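Why does bread dough grow?

Have you ever seen dough get bigger in a bowl? It looks like magic, but the work is done by yeast. Yeast is a living thing, and it is so small that you need a microscope to see one.

Yeast likes to eat sugar. When it eats, it makes a gas called carbon dioxide. The gas wants to go out, but the dough is stretchy like a balloon and holds it inside. So the dough fills with many little bubbles and goes up.

Yeast also likes to be warm. At 25 degrees Celsius it works well. In the fridge it becomes slow - almost asleep.

In the oven, the heat stops the yeast and the dough becomes firm. The bubbles stay as holes. Look for them in your next slice!

Try it: ask an adult to help you mix yeast, a spoon of sugar and warm water in a cup. Wait 17 minutes. Do you see foam on top? 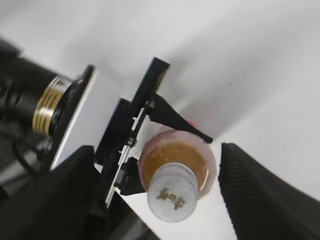
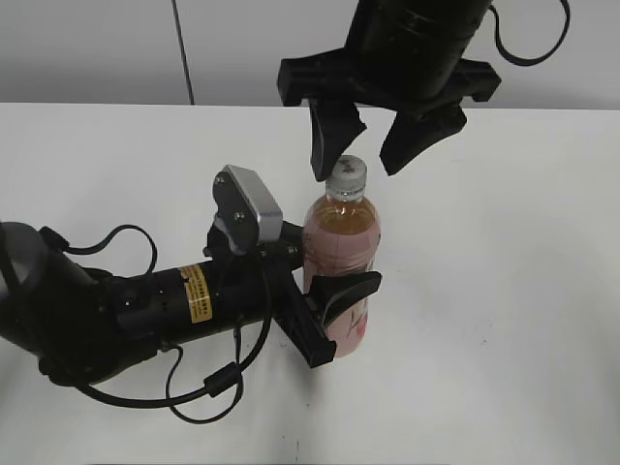
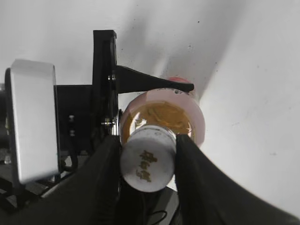 Photos: Brukano

Next page: Why does popcorn pop?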